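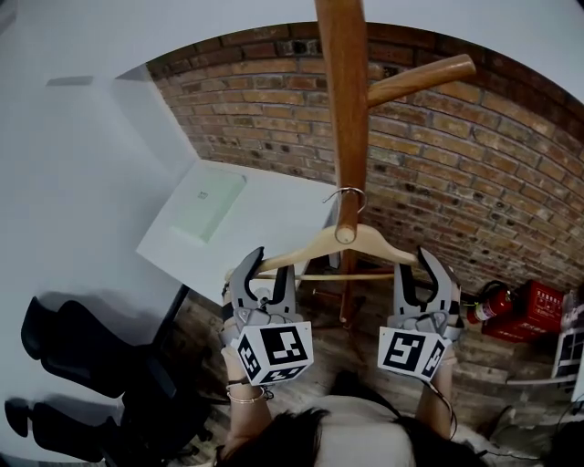 제목: 소규모 닭장 바닥재 교체 주기에 관한 의견 요청

작성자: trullum_농가
당 농장은 닭장 한 동을 운영하고 있으며, 바닥재로 왕겨를 사용합니다. 현재 매주 목요일에 전량을 교체하고 있으나 5월 들어 왕겨 비용이 약 421달러에 이르러 주기 조정을 검토 중입니다. 회원 여러분의 운영 사례를 회신하여 주시기 바랍니다.

답글 1, 작성자: Shahram Parsa
전량 교체는 권장하지 않습니다. 본인은 깊은 깔짚 방식을 적용하여 연 2회만 반출합니다. 습한 부분은 수시로 걷어내고 마른 왕겨를 보충하면 충분합니다.

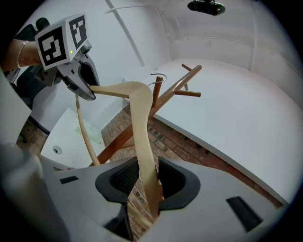
보충 시에는 갈퀴로 아래층까지 뒤집어 주어야 하며, 급수기 주변은 별도로 관리하시기 바랍니다.

답글 2, 작성자: huvoton_관리
위 의견에 일부 동의하기 어렵습니다. 환기창이 작은 닭장에서는 깊은 깔짚에서 암모니아 냄새가 쉽게 발생합니다. 문의하신 분께서 환기 조건을 밝히지 않으셨으므로 연 2회라는 기준을 그대로 적용하는 것은 부적절하다고 판단됩니다.

답글 3, 작성자: Shahram Parsa
지적하신 사항은 타당합니다. 다만 본인의 닭장도 창이 넓지 않으며, 처마 밑 환기구를 상시 개방하여 운영하고 있습니다.

답글 4, 작성자: Mahsa Pakzad
절충안을 제시합니다. 횃대 아래에 배설물 받침판을 설치하면 바닥재 오염이 크게 줄어듭니다.

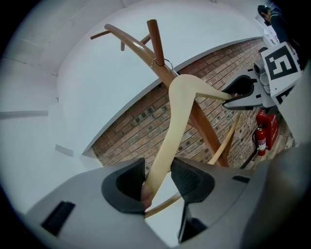 받침판은 매일 아침 긁어내고, 바닥재는 상태를 보아 두 달 간격으로 교체하고 있습니다. 겨울에는 간격을 더 늘려도 무방하였습니다.

답글 5, 작성자: trullum_농가
회신에 감사드립니다. 환기구는 북측 벽에 한 곳뿐입니다. 우선 받침판을 설치하고, 깊은 깔짚 방식은 환기구 증설 이후 재검토하겠습니다.

답글 6, 작성자: huvoton_관리
증설하실 경우 횃대보다 높은 위치를 권고드립니다. 철망 규격은 별도 게시글로 문의하여 주십시오.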